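I finally dug the old wheel out of the loft in September, after two years of telling everyone I was going to. You forget how heavy those things are! It came down the ladder one awkward step at a time, with me apologising to it, and by the evening it was clamped to the end of the dining table with the pedals wedged against the skirting board.

My plan was to ease back in gently. Mio Fukuda, who I used to share a team with in the Dredari league, had other ideas – she'd already put my name down for the autumn championship at Plirby, and the first I heard of it was a cheerful message asking what colour I wanted my car. (Green, obviously.)

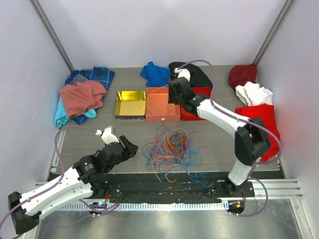 Filed under: Sim racing, Evenings

So I've been practising. Plirby is a lovely circuit to look at and a horrid one to learn, all blind crests and a long downhill right that tightens just when you think you're through it. I did 30 laps on the first night and spun on a good few of them. By the end I had found a braking point I liked, next to the second marshal post, and I went to bed feeling terribly pleased with myself.

Then Mio sent me her replay and she brakes up to two car lengths later. Oh well.

The opening race is on the longer layout, with a full grid and a compulsory stop, and I still haven't sorted my fuel out. I've also got a squeak in the brake pedal that comes and goes, so if anyone has a trick for that I'd be very glad to hear it. I've tried a drop of oil and it was quiet until teatime. Number 251, green car, probably somewhere near the back – do give me a wave if you're watching.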